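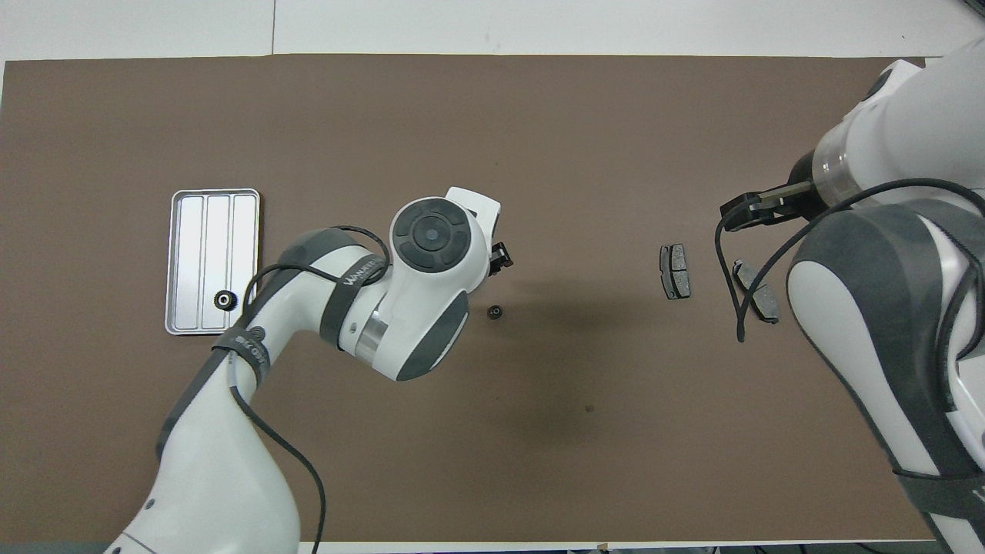

Small parts sorting set, Gisside bench

The set covers the sorting of small mechanical parts into trays before assembly. It holds 372 sessions in 26 folders, one folder per parts list. Parts are laid out on a brown mat over a white tabletop, and the long tray with three compartments takes whatever has been sorted, such as the small black gear in its lower end. Gears, bushings and brackets were bought loose from Erkach. The trays are Undside stock - any divided tray of similar size will do.

Layout

Parts start on the mat, outside the tray. A session ends when every part on its list is in a compartment. The lists are plain text, one part per line, with the compartment number after it. Wear and small marks on the mat were left alone. In 4 folders the lists also include plastic brackets, like the white arc-shaped one that goes on the left half of the mat.
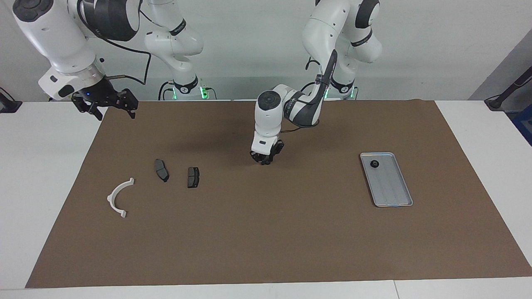

Matoušek wrote in to ask whether the gears and bushings could share a compartment, as the lists in 2 folders seem to allow it. They can. Those lists are correct and the parts should stay together.

Known gaps

Part weights are not recorded. Bore sizes are given for gears only. Folder names follow the order of the parts lists - gaps in the numbering are lists that were dropped in June.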